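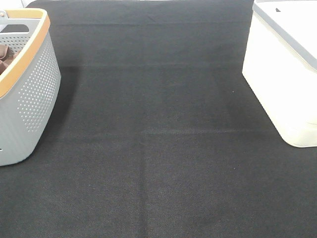

Working practice > Tabletop cells > Cloth surfaces and container placement

Friday, May 19, 2023 | Posted by Umus
Print this thread | E-mail this thread

Umus
Members are invited to comment on clause 5 of the Curnwood site rules before it is adopted. The present wording reads: "The work cloth shall be laid flat and free of folds before any automatic run. Containers shall stand at opposite sides, with the area between them clear." I should be grateful for views on the word "free".

Skimley
I cannot support it as drafted. A cloth stored folded will carry creases, and operators will either iron it every morning or sign for something untrue. I propose "free of loose or raised folds".

Kuzmenko
I must disagree. Our cell treats a pale fold line as an edge, and we had 2 stoppages in May on that account. The cloth should be stored on a roll.

Skimley
With respect, that is a fault in the vision settings. It should be dealt with under the clause on lighting.

Kuzmenko
The operator has no access to those settings. The operator does have access to the cloth.

Umus
Both points are noted. May I ask whether a basket with perforated sides should be treated differently from a plain bin?

Skimley
Only where the gripper may touch the side wall. Otherwise the same clearance should apply.

Kuzmenko
Agreed on that point. My objection to "raised" stands, and I ask that it be recorded with the draft.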